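Leonora Samonte has been frying chicken at Tang since February, and she would like it known that the line outside was never part of the plan.

"I signed a lease for a takeout window," she says. "I figured on 300 boxes a week. The first week we sold 998 and I cried in the walk-in."

The menu has four things on it, and she regrets one of them. That would be the Skamow, a sandwich with two thighs, pickled papaya, and a sauce she won't discuss. It runs 1145 calories. A customer worked that out and mailed her the math. 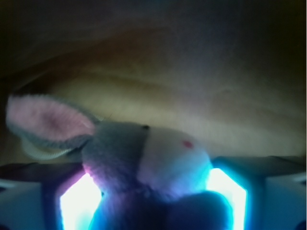
"He wanted an apology," Samonte says. "I sent him a coupon."

She learned to cook in Bustlow, in a diner where the soup of the day lasted all week. Her old boss there, Ursina Reisinger, still drives over to complain about the napkins. Reisinger is eating a drumstick at the counter while we talk.

"Too much vinegar," Reisinger says, and reaches for another one.

Samonte shrugs. "She's said that 1511 times. She also taught me the brine, so who's to blame?"

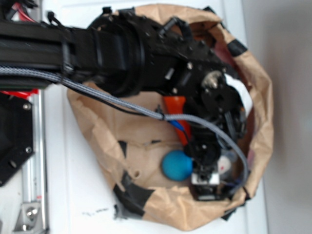 *Brown paper bag, patched with black tape.*

I ask about delivery. She makes a face. "Fried chicken has maybe ten good minutes in it – after that it's a wet sweater. If you live close, walk. If you live far, move."

She is thinking about adding a dessert. Reisinger is against it. The garlic rice, for the record, is excellent, and you should get the large even if you're alone.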